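About Wolby

Wolby is a small company that writes and teaches good practice for robots that work in homes. We don't build arms and we don't sell grippers. What we do is sit down with the people who build them, and with the people who will one day have one at the counter while they're making breakfast, and help both sides agree on rules that are short enough to remember and clear enough to follow.

Jianhua Zou started the company after a good many years of writing safety manuals for packing plants. In a plant you can paint a yellow line on the floor and put up a fence, and everybody knows where they stand. A kitchen has no yellow line! There's a French press next to the toaster, a towel on the oven, somebody's apple on a plate, and all of it gets moved by the people who live there without a word to the machine. Jianhua felt that the rules for a place like that ought to be written in a place like that, and so we've done our work at a kitchen counter ever since.
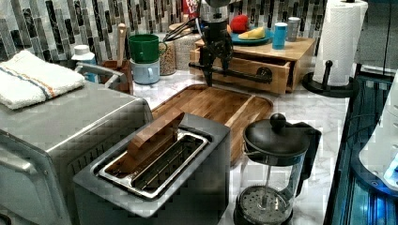

The Counter Letter, Issue 166

We keep our house rules in the Counter Letter, which goes out to our members and which we're always glad to send to anyone who writes and asks. The current set is called Clirotance (a name left over from an early draft, and we've grown fond of it). It runs to 539 numbered points, and please don't let that scare you off, as most of them are a single line. A few that visitors ask about the most:

Leave the counter the way a family would leave it. A test on a bare surface tells you very little about a Tuesday-morning sort of mess, so the jars, mugs and paper towels stay out.

Agree on who has the stop button before the arm is powered, and say the name out loud.

Treat anything that makes heat as hot, whether or not it has been switched on that day.

Keep power cords out of the arm's path, and look again whenever an appliance has been moved.

Write down the near misses with the same care as the accidents. Our log holds 3624 entries, and the dull ones have taught us a great deal.

We look at each setup from overhead as well as from counter height. A reach that seems to have plenty of room from one side can look much tighter from the ceiling, especially with fruit on a plate, a cutting board and a couple of small bottles all sharing the same stretch of marble.

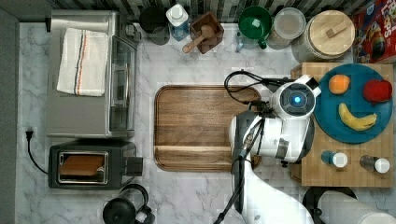

Working With Us

Most of our partners come to us for Shao, our two-day course for people who run robots around food and household things. It's friendly, it's hands-on, and there is a fair amount of tea. Larger teams usually go on to Juvar, our yearly review, where we visit your site, watch a normal working day from start to finish, and go through your own written rules with you line by line.

If you'd like to see how we do things, our kitchen is open to visitors every December, and we'd love to have you. Wear closed shoes, tie back long hair, and ask for Jianhua at the front desk.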